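Stop Buying Drawer Dividers
Opinion
By Leire Ibarra
2020-04-10

Everyone is home, everyone is cleaning out the kitchen. Fine. Me too. But I have now had 2 weeks of friends sending me their drawers and I need to say something about dividers.

Don't. Or not yet.

A divider decides for you. Somebody at Urholm drew a long slot, a short slot and a fat slot, and now your kitchen has to be long, short and fat. Forks, great. Teaspoons, great. Then you pick up a thin black stick thing and there's no slot for that. Is it a stirrer? Part of the old blender? It goes back on the counter, the counter fills up, and by dinner you're shoving the lot on top of the forks.
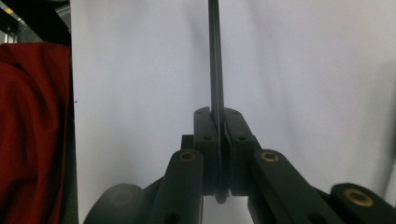

Odd pieces are most of what a drawer holds, that's my whole point. I went through ours last night, both drawers plus the tin on top of the fridge. The matching stuff took five minutes. The rest took the evening. Skewers, half a whisk, the key for a window we had in the old flat in Gallardo. Every one of those needs a decision and no tray makes it for you.

My neighbor Begoña Vidal disagrees, loudly, across the landing. She has the bamboo set from Plullel, paid 40 for it, and says that having a place for each thing is what makes her put the thing back. Maybe. She also has a shoebox under the sink marked "drawer" so I'm not convinced.

What I'd do instead. Empty it all on to a towel. Pick up one thing at a time, really pick it up, hold it, don't push it around the pile with one finger. If you can say what it's for, it goes left. If you can't, right. Wipe the drawer while its empty. Put the left pile back any old how and cook with it for a week. You'll see what ends up at the front.

The right pile goes in a bag with the month on it. April, in my case. If somebody asks for a thing out of the bag they can have it back. I've had one request so far, a bottle opener, and I'd been wrong about that.

After a week, sure, buy a tray if you still want one. Measure first. The inside, not the front panel, I've made teh mistake and the shop would not take it back. Ours is 458 millimeters across inside and most of the trays I looked at want more than that.

Going to do the tin again now. I skipped the bottom layer.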